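Saturday, January 11, 2020

I finished Larkia last night, so here are my notes while it's still fresh. It's a mystery set in a salt mining town, published by Coveson, a small press I had not read before. My copy runs 422 pages in paperback and the type is on the small side.

The setup is simple. A surveyor comes to the town of Larkia in July to measure the old tunnels before they are sealed. The mine shut down 30 years earlier after a collapse, and the company records say everyone got out. On her second day underground she finds a lunch pail and a pair of boots in a side tunnel that isn't on the map. She reports it, and the people who hired her ask her to leave it out of her paperwork.

I liked the first part a lot. The tunnel chapters are tense without much happening in them. She walks, she measures, she hears water. The author clearly did the reading on how surveys are done, and the details never get in the way. The town is good too – one diner, one motel, and a bus that goes to Notport twice a week.

The middle is slower. Around page 173 the story moves to Notport, where the surveyor goes through the files of Nedelcu, the company that owned the mine. There are four chapters of this and I think two would have done the job. Most of what she learns there the reader has already guessed. I put the book down for almost a week at that point and read something else.

It picks up again once she is back in Larkia. The last stretch underground is the best writing in the book, and I read it in one sitting. I did figure out who had moved the map pages, but I was wrong about why. The ending leaves the surveyor's own future open, and I was fine with that.

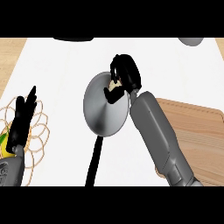
Do you need to read the publisher's earlier mysteries before this one? Larkia stands alone, and you can start with it.

I would give it 4 out of 5. If you don't like tight spaces, the scene in the flooded shaft may be hard going, and it lasts over a chapter. I borrowed mine from the library and it's due Tuesday, so the hold list should start moving. Next up is a book of short stories I've been putting off since the fall.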